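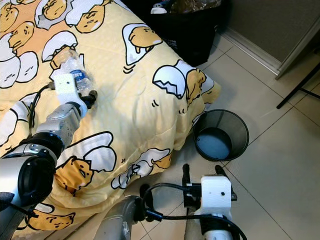
3.2 Planning the equipment budget

We wanted a bedroom platform that a small lab could buy in a single spring funding round, and we were delighted by how far a modest plan went. Two arms, each with its own gripper, were the fixed item. Everything else had to fit around them. We compared quotes from Flastico and Brukon over 7 weeks and chose the Brukon pair, mainly for the three-year service terms.

Roughly 80 percent of the Arkedden budget went to the arms and grippers. The rest covered mounts, cabling and spare fingers, plus the household items used in the tasks, such as bedding, bottles and bins. Cabling deserves far more attention than we first gave it — our opening estimate had no line for it at all. Bedding tasks bring both grippers down close to the fabric, with cables lying over the work area (Figure 2), so we now price spare cable sets together with the arms. 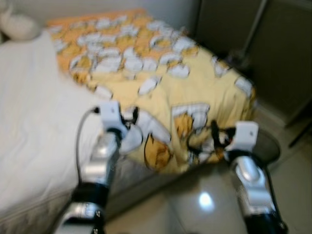 Figure 2. Both arms working at the bed, with wires crossing the printed blanket between the grippers.

For the second site, at Yeo, we plan to order spare fingers in April and hold back a small reserve for replacement covers.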